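The Basket Years: a small gallery of things we put other things in

April 2018

We moved to Stevstead with 548 square feet and the belief that storage would take care of itself. It has not. What we have instead is a number of containers, each bought to solve a problem caused by the one before it. I have been meaning to put them all on one page for a while, partly so I can stop buying more.

The captions are short. The prices are what I remember paying, rounded down for the sake of the household.

The hall crate. Came from the street market in Penon, where the man wanted 10 for it and I, a ruthless negotiator, gave him 10. It was meant for shoes. It holds one shoe, a bicycle pump and the lid of a pot we no longer own.

The Parkon drawer unit. Parkon sells furniture by the letter, and this is the model that comes after the one you want. The top drawer opens if the bottom drawer is shut. The bottom drawer opens if you ask nicely and lift. Tablecloths live in it, or at any rate they went in there and have not been seen since.

The Crăciun box. My mother-in-law's word for Christmas, written on the side in her handwriting, so it has kept the name in any month. Tinsel, two sets of lights, a paper angel with a flattened head. It also holds the iron, and every May we spend an evening looking for the iron.

The woven basket. Olive green, rectangular, with a little cutout to use as a handle, and by a long way the best thing we own. It gets the big white cloth, which I have never once managed to fold. I have watched the videos. You tuck one corner into the other corner and then you are standing there holding a cloud. So it goes in the way it wants to go in, which is crumpled, and then it rises over the rim like bread.
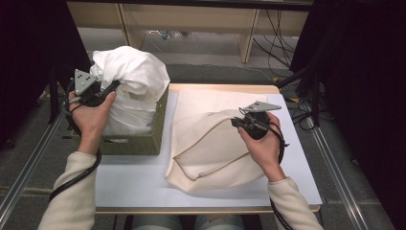 The trick with soft things is to press down and keep pressing until they lose interest. A basket that looks full at noon will take another pillowcase by dinner, provided you are stubborn and don't mind what the pillowcase looks like afterward. I keep a sheet of paper on the small table when I sort, and I would like to claim this is a system. It is a sheet of paper.

The cream bag. Fabric, with a tan piped seam along a rounded edge, so it looks far more expensive than its job. It won't stand up on its own. Fill it and it leans; empty it and it lies down. I respect that. It is currently between duties, having been the yarn bag, the charger bag and, for one bad weekend, the potato bag.

The tin. Says biscuits. Has buttons in it. If you grew up in a house with a tin like this you already know, and if you didn't, I'm sorry about the disappointment.

The wire thing. Bought for fruit. Fruit falls through it. We put the mail in there now, and the smaller bills fall through it too, so it has turned out to be quite popular.

The shelf over the door. Rated for more weight than I would trust to a shelf over a door. Extra blankets, the tent, and a jigsaw of 790 pieces that was sold to us as 800. I have written to the manufacturer. We are still in talks.

The bag of bags. Every home has one. Ours hangs on the kitchen hook and is now wider than the kitchen hook. I took 2 bags out of it last week and it got bigger.

That leaves the cardboard box by the window, which is going to the charity shop as soon as somebody carries it downstairs. It has been going to the charity shop since we moved in. The cat has not been consulted and sleeps on it.

More to come when I find the other lid.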